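**Tuesday, December 18, 2018**
**Bench 2, dual-arm cell. Entry by Z. Fortin; reviewed by D. MacPherson**

Subject: planner timeouts on rack approach, Kernness branch

**Background**

The Kernness planner has been returning timeouts on the right arm whenever the goal pose lies close to the dish rack. The left arm, given the mirrored goal, plans without difficulty. Darlene MacPherson raised the matter in the last review and asked that it be settled before the Dandomero merge. The planning budget is 500 ms per query and is not to be increased for this work.

**Procedure**

1. Restored the planner configuration from the Clasik tag. No local edits.
2. Replayed the stored query set, 1141 queries in total, against the recorded world model with both arms disabled.
3. Repeated the replay with the rack removed from the world model.
4. Repeated the replay with the rack restored and the plate collision body replaced by a thin disk.

All replays were run on the MacDonald workstation, single thread, fixed random seed. Logs are filed under run 3532.

**Observations**

With the rack removed, no query timed out. With the rack present and the original plate body in use, the timeouts returned and were confined to the right arm. This rules out the joint limit table, which had been the leading suspect.

The original plate body is a bounding box fitted to the segmented point cloud. When the plate stands on edge, the fitting step closes the box around both the plate and the nearest upright of the rack. The resulting volume fills most of the space on that side, and the planner is left searching for a path that does not exist. The thin disk removes the problem in replay.

A second defect was found during the same work. The blue cloth was entered in the world model as a raised slab with a height of 20 mm. It should be treated as part of the table surface. The error is in the height filter, which takes its table estimate from the whole cloud and is pulled off level by the equipment at the far end. The region of interest should be cropped before the plane fit is computed. A ticket has been opened.

The stick is handled correctly in all replays. Its collision body is a capsule and required no change.

**Changes made**

- Plate collision body: box replaced with disk, normal taken from the fitted plane.
- Cluster merge distance reduced for thin objects. The previous value is kept in the configuration file as a comment.
- Query logger now records the name of the first body in collision. This was previously discarded, and its absence cost most of the morning.

**Layout used for the model comparison**

The table layout is given below for reference when reading the logs. The left and right arm labels follow the robot's own convention. The rack frame is defined with its origin at the center of the base and its z axis up.

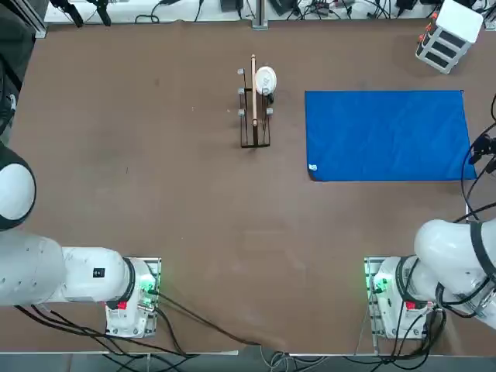 *Fig. 1. Bench 2 layout: rack with stick and plate upright, blue cloth to the right of the rack. Status lights green on both arm bases.*

**Open items**

- The disk radius is currently a constant. It should be estimated from the cloud. Assigned to Z. Fortin.
- Cable bodies are not represented in the world model. The cables on the right arm pass around the joints, and the present link padding may not cover them. D. MacPherson to advise on a padding value before any motion near the rack is approved.
- Replay results do not establish that the hardware will behave in the same way. Execution at reduced speed remains to be scheduled.
- The Dandomero merge is on hold until the plane fit ticket is closed.

Reviewer's note (D.M.): Agreed on the disk. Please keep the box version available behind a flag until the hardware run has been completed, and attach the per-query times to run 3532.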